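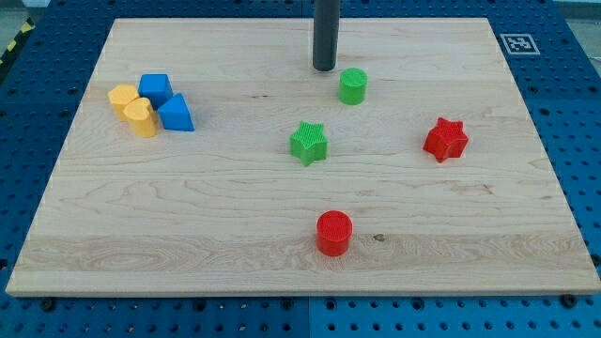
Colored blocks on the pale wooden board, with the pusher rod at the back. Skotwood bench, January.

I want to complain about the word "glitch." I've been hearing it for a month now, always in the same tone, the one people use for a printer that's out of paper, and I'd like us to stop.

Quick background if you haven't followed the Skotwood posts. We have a robot arm with a plain rod on the end, and it pushes blocks around a board. You type in something like "move the red star next to the red cylinder" and off it goes. No fingers, no suction, just a stick and some little printed shapes. It's about as friendly as a robot gets, and visitors love it (my nephew asked if he could have the yellow heart).

So, one afternoon in January, on run 161 of a long batch, the rod came down where it shouldn't have. It was supposed to stop a hair above the wood. It went 32 millimeters too low instead, or it tried to, and since the board was in the way it leaned on the board. The arm kept leaning for 57 seconds. The force limit that should have tripped right away didn't trip, because it had been switched off in the settings file during setup and never switched back on. Pascal Wunderlich was the one who heard the motor whining and hit the stop button. He'd been eating a sandwich across the room.

What got broken? One rod and one board. That's it, and that's exactly why everybody says "glitch." The log entry says "Z offset glitch, rod replaced, resumed." Eight words or fewer and back to work!

But think about what has to line up for that to happen. The height calibration was stale after the table got bumped. The software took the old number without a peep. The force limit was off, and the screen looks exactly the same with it off as with it on. And the only thing left watching was a guy with a sandwich. I love Pascal, but he isn't a safety system, and he'd tell you so himself.

I also think the toy blocks fooled us. When I worked at Oltmanns we had a big ugly palletizer, and you couldn't get near that thing without two keys and a signature. People respected it. Put a green star in front of a robot and suddenly grown adults are reaching in mid-run to nudge a piece back from the edge. I've done it. I did it the same week! My hand was right where that rod came down, just on a different run.

The folks at Billon, who did our controller setup, say the limit was documented as off, page 36 of the handover notes. Fine, I looked, and they're right. I still don't think page 36 is a place to keep something like that. Put it on the screen in big red letters, or better, make the arm refuse to start a batch.

Gonness, the group down the hall, has theirs do a slow touch-down check before every batch. It takes a bit of time and they grumble about it constantly. I used to tease them. We started doing the same check last week, and I've asked for the log entry to be changed from "glitch" to "failure." So far it still says glitch.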